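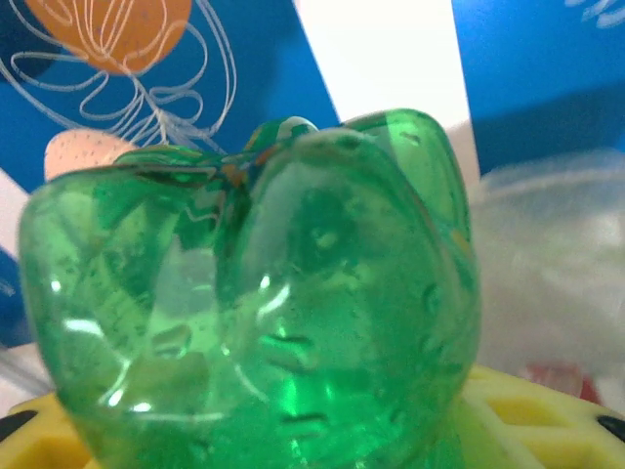 Green bottle base, close up.

Tue 11 February

Trust model, wealth mgmt sandbox. Picked up at the distribution step, still on the Nutetti test file.

- Ran 2000 simulated paths on the family trust, 15 yr horizon. Finished before lunch.
- Payout rule set to fixed yearly amount first, then percent of prior year value. Fixed one drains the weak paths early, as expected.
- 2344 in the fee column again. Should be 700. Traced to the Futberg schedule, setup charge gets added every year instead of once. Patched in my branch only, do NOT merge yet.
- Reran after patch, fee column ok. Ending balances not checked agianst the old sheet.

Comach export still swaps settlor and beneficiary when both are the same entity. Workaround: rename one before import. Ugly.

Foundation case (Jin) not started. Need to know if the charter allows capital to be paid out or income only. Model has no switch for that, have to add one. Probably easiest as a yes/no at the top of the inputs tab.

Open:
- tax drag, flat rate or by asset class?
- successor trustee date, blank in the test file, model reads it as zero
- rebalancing in May or at year end, results differ more then I'd like

Next: seed the random draws so two runs match. Then Jin.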